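Learning to Type by Touch as Grown-Ups
Report on our spring project, Mornden Evening College
August 2020

Where the idea came from

Our group started out wanting to study handwriting, which we talked over for most of January before admitting we had no good way to measure it. What we kept coming back to was typing. All of us had picked it up on our own, with two or three fingers and a lot of looking down, and we wondered whether adults with settled habits could still learn the proper finger positions without giving up in a huff.

We found our learners through a card on the notice board at the Brilden library. They were a lovely, patient bunch, mostly people who write letters, minutes and recipes and would like it to take less of their evening. Each of them agreed to practice at home with the Urkel lesson book, which is old-fashioned but very clear, and to come in once a week so we could go over the tricky parts together.

How we went about it

Every learner copied the same passage at the start and again at the end. We wrote it ourselves, a rambling account of a ferry trip to Garg, and it came to 1513 characters with the spaces. We chose plain words on purpose, though we did slip in a few numbers and a semicolon or two, and we heard about those afterward!

The home row came first, then the row above, then the one below. We had planned to leave the numbers out altogether, but people asked for them (phone numbers, mostly) and we added an extra lesson. Learners brought whatever keyboard they were used to at home, and we let them set it at whatever angle felt right.
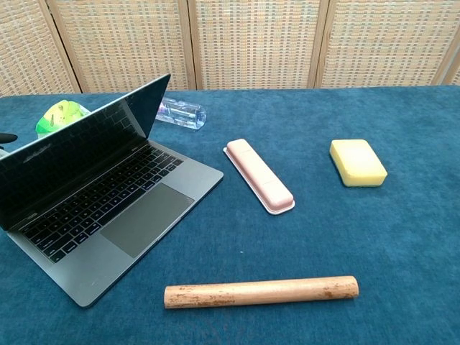
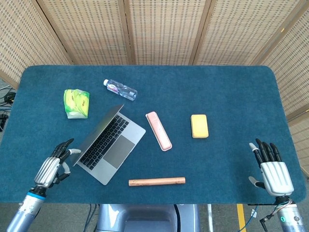 Laptop keyboards have their letters in the usual order, so the lesson book works for them as well as for the big desktop kind.

One learner told us that the hardest part was being slow again, and that for the first few weeks she went back to her old way whenever a real letter had to be written. She thought we should have warned everyone about that in the first lesson. We agree with her, and the handout now has a paragraph on it.

What we found

Added together, the group made 225 mistakes in the first copying and 173 in the second. Speed is a messier story. Several people were slower at the end than at the beginning, though they looked down far less, and a couple of the quickest two-finger typists never quite caught up with themselves. We would have liked a third test in the fall to see where they settled.

If we ran it again, we would use a shorter passage and give the little fingers much more practice, especially on the letter P.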